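Refill ink for an office inkjet, worth it or not?
Printers & Scanners

tonerdoubt
Posted Wed 15 January

I have a Ceria all-in-one that wants a new black cartridge every 145 pages, when the box promised 400. A shop in Pirkwood sells Plondlow refill bottles for $12 and swears they work in anything. I have heard that before. Has anyone run this stuff through a printer for more than a month?

Villanueva_88

The 400 is a test-page number with hardly any text on it, so I wouldn't trust that either. I used Plondlow black from April on and got 600 pages before the head started leaving white lines. Two cleaning cycles fixed it, and those burn ink too. Count that in before you believe anyone's savings. Also check whether your model keeps the low-ink warning on after a refill. Mine does, and I ignore it. For plain text I'd do it again. For photos, no. The reds looked brown to me.

gr8deals

just buy a laser

paperjam_pat

"Works in anything" is sales talk. Ask the shop two things: is it dye or pigment, and will they take it back if the cartridge chip refuses it. If they can't answer the first one, walk out. And print a nozzle check before you refill, so you know what was already wrong. 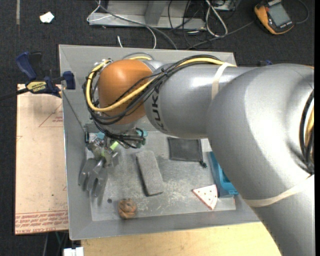 More in Printers & Scanners

Scanner drops off Wi-Fi every night
Is a printer subscription ever cheaper?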